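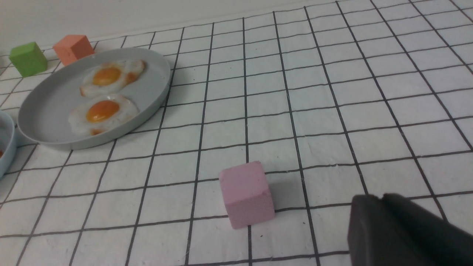

The gripper next to a pink block, with two eggs on the plate behind it.

Kitchen Tips: Before You Rent a Robot Arm to Clear the Table

Several of you wrote in October asking whether the Nudholm counter arm is worth the money. It's sold as a kit by Hadent, it clamps to a table, and the brochure says it will "take over the small jobs of the kitchen." The rental plan is 30 dollars a month with a nine-month minimum. Buying it outright costs $471, and the wrist camera is included in that price. The clamp is extra.

I have a low opinion of gadgets that need a clamp. I still have the electric bean slicer. But I said I'd look into it, so these are my notes, along with what I'd do first if you're set on getting one.

Start with blocks. The kit guide wants you to go straight to "breakfast mode" and I would ignore that. A foam block doesn't roll and doesn't care if it gets dropped. Put one out in the open, well away from any dishes, and have the arm pick it up and set it down until you're bored. Then move the block a few inches and do it all over again. If it can only find a block in one spot, you have rented a very slow paperweight.

Leave the plates in while you practice, though. A bare table is too kind to it. You want a rim or two nearby so you find out early whether it swings wide or clips things on the way past.

Use a surface with lines on it. Squares make it easy to put everything back where it was, so you can tell a bad grab from a badly placed block. Masking tape does the same job on a plain table and peels off fine if you don't leave it for weeks.

Don't practice on real eggs. I shouldn't have to say it, but the brochure has the arm lifting a fried egg with the yolk whole, and I'd like to see the plates that didn't make it into the brochure. Play food from the toy aisle is cheap. Remember that a toy egg holds its shape when you pick it up by the edge. A cooked one folds, slides and leaves grease on whatever touched it, so a good run with toys tells you about aim and very little about breakfast. 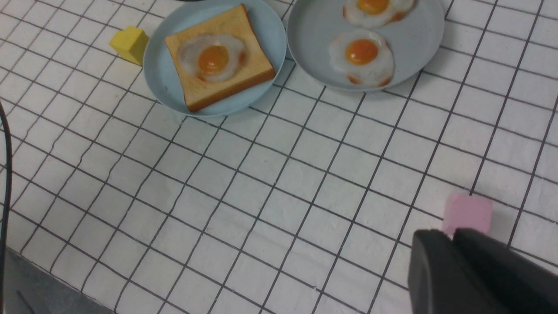 Watch your colors too. Hadent's help page says pale items on a pale surface "may need additional passes." Additional passes means you stand there. A bright block on white is an easy test, so once that goes well, try something closer to the color of your table before the return window closes. You get four days.

Cables are my other complaint. Keep them off to the side and tape them down at the table edge. The guide shows no cable anywhere in its drawings – I suppose the arm runs on optimism.

For cleaning, wipe the fingers with a barely damp cloth and dry them right away. No spray. Crumbs collect in the gap between the fingers, and an old soft toothbrush gets them out. Unplug it first.

Elif Naz Bilgin, who has rented hers since spring, wrote to tell me I'm being unfair. She uses it to put blocks and beads back in bins after her grandchildren visit and says it's "slow but it doesn't complain." Fair enough. She also told me it has never once touched a dish in her house, and she means that as praise.

The Pichler version is the same idea with a longer reach and a higher price. I haven't tried it. Nondura makes silicone sleeves for the fingers, sold in pairs, and those might help with slick handles. A pair of wide rubber bands is worth trying before you pay for them.

My advice for now is to ask for a demonstration with your own dishes. If the seller says only their dishes will do, keep your money and keep using the dish tub.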